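住まいの手入れ講座 第2期 配布資料
夏じたくの居間 扇風機の置き場所と椅子まわり
講師 キンガ・ヴィダ(フォドル住まいの教室)
5月17日(金)配布

先週は窓まわりのお話で時間を使い切ってしまい、網戸の洗い方のところで鐘が鳴ってしまいました。楽しみにしてくださっていた扇風機の話にたどり着けず、ごめんなさい。今回はその続きから始めて、できれば椅子とクッションの夏じたくまで進みたいと思っています。例によって脱線が多くなりそうなので、資料のほうに少し多めに書いておきました。授業中に全部読む必要はありませんから、お茶でも飲みながら、おうちでゆっくり目を通してくださいね。

前回の補足

網戸を洗ったあとの水切りについて、シャブナム・モフマンドさんから「立てかけておく場所がない」というご質問がありました。たしかに集合住宅ですと、ベランダに物干しと植木鉢があって、それだけでもういっぱい、というお宅が多いですよね。その場合は外さずに、窓にはめたまま、固くしぼった布二枚で表と裏からはさむようにして拭いてみてください。腕は少し疲れますけれど、床に水が垂れにくいので後片づけがずいぶん楽です。

それから、前回の資料の三ページ目に「レールは先に水を流す」と書いてしまいましたが、先に乾いたブラシで砂をかき出すのが正しい順番です。砂に水をかけると泥になって、すみに固まってしまいます。お手数ですが、書き直しておいてください。

一 扇風機を出す日

扇風機というのは、暑くなったその日に慌てて出すと、たいてい去年の埃と一緒に回り始めることになります。わたしも若いころは毎年それをやっていました。スイッチを入れたとたん、羽根のふちにたまっていた灰色の綿ぼこりがふわっと飛んで、洗ったばかりのカーテンについてしまって、母にずいぶん叱られたものです。ですから、まだ上着がいるかいらないかという時期に、一度出してみることをおすすめしています。

出したらまず、コンセントにはつながずに、全体をぐるりと眺めてください。見ていただきたいのは次のようなところです。

・コードに折れぐせや傷がないか。プラグの根元が黒ずんだり、ぐらついたりしていないか。
・前のガード(網の部分)がきちんとはまっているか。留め具が割れていないか。
・羽根を手でそっと回したとき、引っかかりやこすれる音がないか。
・台座の裏の滑り止めが残っているか。

コードやプラグに気になるところがあったら、その年は使わずに、お店かメーカーの窓口に相談してください。「去年は動いたから大丈夫」というのは、この教室では言いっこなしにしましょう。長く使った扇風機ほど、見た目はきれいでも中のほうが疲れていることがあります。焦げたようなにおいや、いつもと違う音に気づいたときも、すぐに止めてプラグを抜いてくださいね。

羽根とガードの手入れは、説明書に外し方が載っていますので、必ずそれに沿って進めてください。外せるものは台所用の中性洗剤を薄めたぬるま湯で洗い、よくすすいで、完全に乾かします。半透明の羽根は、ざらざらした研磨スポンジを使うと細かい傷がついて曇りますから、やわらかいスポンジか古い木綿の布でなでるくらいにしておきましょう。金属のガードは水滴を残すと針金の交わるところから錆びてくることがあるので、洗ったあとに乾いた布を指に巻いて、交点をひとつずつ押さえてあげると安心です。面倒に聞こえるかもしれませんが、ラジオを聞きながらやると、案外楽しい作業ですよ。

モーターの入っている本体のほうは、水をかけてはいけません。背中側の空気の通る穴に埃がたまりやすいので、乾いた刷毛ではらって、掃除機で軽く吸い取る程度にします。

二 どこに置くか

さて、置き場所です。背の低い扇風機をお持ちの方は、床にじかに置くか、台の上に載せるかで迷われると思います。どちらにも良さがあって、床に置けば足もとを涼しい空気が流れますし、タイルの床でしたら、なお気持ちがいいでしょう。いっぽう、椅子に腰かけて本を読んだり、つくろいものをしたりする方には、座ったときの胸から肩くらいの高さに風が来るほうが使いやすいことが多いのです。 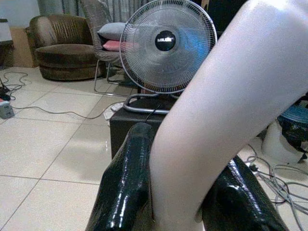

台に載せるときに、いちばん大事なのは台のほうです。扇風機の台座がすっかり載りきる広さがあること、そして四隅のどこを押しても揺れないこと。この二つを確かめてから載せてください。軽い空き箱や、積み重ねた雑誌の上などはいけません。首を振らせると重心が左右に動きますから、止まっているときには平気に見えても、回しているうちに少しずつずれてくることがあります。つやのある面は滑りやすいので、薄いゴムのシートを一枚敷いておくとよいでしょう。わたしの家では、食器棚に敷いた残りを丸く切って使っています。

もうひとつ気をつけたいのが、スピーカーや暖房器具など、中に機械の入った箱を台の代わりにしてしまうことです。上に物を載せてよいかどうかは製品によって違いますので、これも説明書を見てください。通気の穴をふさいでしまうと困りますからね。

カーテンや薄い布のそばも避けましょう。後ろから空気を吸いますので、すそが吸い寄せられてガードに貼りつくことがあります。壁にぴったりつけてしまうのももったいないことで、後ろに手のひらをゆったり差し入れられるくらいの余裕があると、風の通りがぐっとよくなります。

それでは風をどちらへ向けるか。これは先月、マーテー・ハイドゥさんが面白い試し方を教えてくださいました。細く切った薄紙を割り箸の先に糊でつけて、部屋のあちこちに持っていくのです。紙のなびき方で、風がどこまで届いて、どこでよどんでいるかがよくわかります。マーテーさんのお宅では、長椅子の後ろのすみがまるで動いていなかったそうで、扇風機を少し斜めに向けて壁に当てるようにしたら、紙がひらひらし始めたとのことでした。みなさんもぜひやってみて、次回、結果を聞かせてください!

三 コードと電源タップ

扇風機を出すと、必ずコードの問題がついてきます。居間の真ん中あたりで使いたいのに、壁の差し込み口が遠い。そこで電源タップの出番になるわけですが、床に置いたタップというのは、どうしても埃を集めます。家具の陰に入ってしまうとなおさらで、気がつくと綿のようなものが差し込み口のふちに積もっています。

月に一度でかまいませんから、掃除のついでにタップのところまで手を伸ばしてください。手順はむずかしくありません。壁側のプラグを抜き、乾いた布と細い刷毛で埃を取り、使っていない差し込み口も忘れずに見て、戻すときに奥までしっかり差す。濡れた布は使わないでくださいね。床を水拭きする日は、先にタップを持ち上げておいて、床がすっかり乾いてから戻すようにします。タイルの床は水の引きが早いように見えて、目地のところにしばらく残りますから、指でさわって確かめるのがいちばんです。

コードは人の歩くところを横切らせず、壁や家具に沿わせます。余った分をきつく束ねるのはやめて、大きな輪をゆるく作って置いておきましょう。敷物の下に隠したくなる気持ちは、わたしにもよくわかるのですけれど、踏まれて傷んでも見えなくなってしまいますので、がまんです。

タップひとつにどれだけつないでよいかは、本体に書いてある数字を見ます。老眼のわたしには小さすぎて読めないので、買ってきた日に、大きな字で紙に書き写して、引き出しの内側に貼ってあります。

四 椅子の夏じたく

扇風機が決まったら、次は座るところです。風の道をつくっても、座ったおしりと背中が蒸れていては涼しくなりませんものね。

布張りの肘掛け椅子は、冬のあいだに思いのほか埃を吸っています。とくに背もたれに縦のうねや縫い目のあるものは、溝に細かなごみが入りこみますので、掃除機の細いノズルを溝に沿って上から下へ、ゆっくり動かしてください。座面のクッションが外せる形でしたら、外して、その下も見てみましょう。鉛筆や小銭、ときにはなくしたと思っていたボタンが出てきます。外せない形の場合は、すきまに無理にノズルを押しこまず、布を巻いた薄いものさしでかき出すと布地を傷めません。

厚みのある座面は、いつも同じところに座るとへたりが片寄ります。手のひらで四方からたたいて空気を入れてあげて、裏返せるものは季節の変わり目に裏返してください。茶色の布は汚れが目立たないぶん、拭くのをつい忘れがちです。ひじの先と、頭のあたるところだけでも、固くしぼった白い布で押さえるように拭いてみると、どれくらい汚れているかがよくわかります。色落ちしないか、目立たないところで先に試すのをお忘れなく。

籐のような編み目の椅子や、屋外用の編み椅子を居間で使っていらっしゃる方もおいででしょう。わたしはこの取り合わせが大好きで、夏になると風が背中を抜けていくのが何とも気持ちいいのです。編み目の埃は、乾いたやわらかいブラシで、編まれた向きに沿ってはらいます。天然の籐か、樹脂でできたものかによって水拭きの加減が変わりますので、わからないときは乾拭きだけにしておきましょう。脚が細い金属のものは、床にあたる先のカバーがすり減っていないかも見てください。減ったままタイルの上を引くと、いやな音がするうえに、床にも筋がつくことがあります。

五 クッションについて

クッションは、多ければくつろげるというものでもないようです。これは自分への戒めでもあって、わが家では一時、長椅子の上がクッションだらけで、人の座るところがありませんでした。夏のあいだは、ひとつの椅子に二つまでと決めてみてはいかがでしょう。大きめのものを背中に、小さめのものを腰に当てると、たいていの方は落ち着かれます。

カバーは、木綿か麻の、さらっとしたものに替えます。色は灰色の淡いものを基本にして、桃色をひとつ添えると部屋がやわらかく見えますし、汚れに気づきやすいのもありがたいところです。洗うときはファスナーを閉じ、裏返してネットに入れてください。中身のほうは、風通しのよい日陰に立てかけて干します。平らに寝かせると下側に湿気が残りますので、途中で向きを変えてあげてくださいね。

実習について

次回は教室の居間を使って、二人ひと組で置き場所の試しをします。組み合わせはタルシジオ・サンパイオさんにくじを作っていただくことになっています。薄紙と割り箸は教室で用意しますので、次のものをお持ちください。

・乾いた木綿の布を二枚
・細めの刷毛、または使い古しの歯ブラシ(乾いたもの)
・お宅の居間の簡単な間取り図(手描きで十分です。窓と差し込み口の位置を入れてください)
・筆記用具

刷毛は使い慣れたものでけっこうですし、お持ちでない方には貸し出しもあります。クッションカバーの縫い替えもやってみたいという方が何人かいらっしゃるので、麻布をまとめて注文しようと考えています。布と糸とファスナーで、おひとり分の材料費は3,859円です。注文は必ずというものではなく、おうちにある布を使ってくださっても大歓迎です。希望される方は、授業の終わりにクリスティナ・ヤカブさんの回す用紙に、お名前と色をお書きください。用紙は12名分の欄がありますが、足りなければ裏に続けていただいてかまいません。

間取り図をまだ描いたことのない方は、方眼の紙に一歩を一ます、というくらいの大らかさで描いてみてください。扉の開く向きも、小さな弧で入れておいてくださると助かります。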